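Residents > Buildings > Skidgate House > Kitchen Group > Minutes

Reading time: 2 min

Skidgate House Kitchen Group
Minutes of the meeting held Aug 18, 2024, in the ground floor kitchen

Chair: Naomi Lyimo
Minutes: R. Durán

1. Previous minutes
Accepted with one correction. Under item 4, "shelf C" should read "shelf B."

2. Drawers and rail
The contents of the two drawers left of the stove were sorted before the meeting. Duplicate peelers and the cracked measuring jug go to the Trullow swap shelf. Knives stay in the block. Long-handled items move from the drawers to the wall rail - the rail is to be raised 9 inches so that handles clear the counter. Durán to check the wall for pipes before drilling.

3. Purchases
Flendness quoted 446 for replacement drawer units, fitting included. The balance of the kitchen fund stands at 1,994. Approved, subject to written confirmation that the runners are full extension. Delivery is expected in October. The old units are to be emptied the evening before.

4. Large serving pieces
The group reviewed the oversized plastic pieces kept on top of the refrigerator. Agreed that they are used for shared meals only and need not be within daily reach. They go to shelf B, lying flat, bowls facing down. The gray one with the wide, shallow bowl and ridged rim is to be kept.

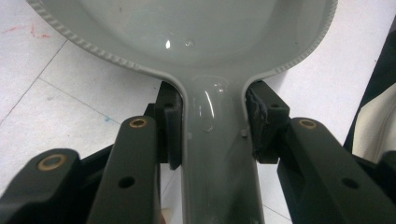
Question from the floor: Can plastic utensils be left in a pan while it is on the stove?
Reply: They should be taken out and set on the spoon rest - a hot pan edge can soften or mark the handle.

5. Labels
Shelf labels to be reprinted in larger type. Lyimo to supply the wording. The label for the baking shelf is held over, as the contents are not settled.

6. Other business
The drying rack is short 2 rubber feet. Durán to order replacements.

Next meeting: after delivery of the drawer units.

Recent items
Refrigerator cleaning schedule
Trullow swap shelf: what can be left
Minutes: laundry room group
Stove timer instructions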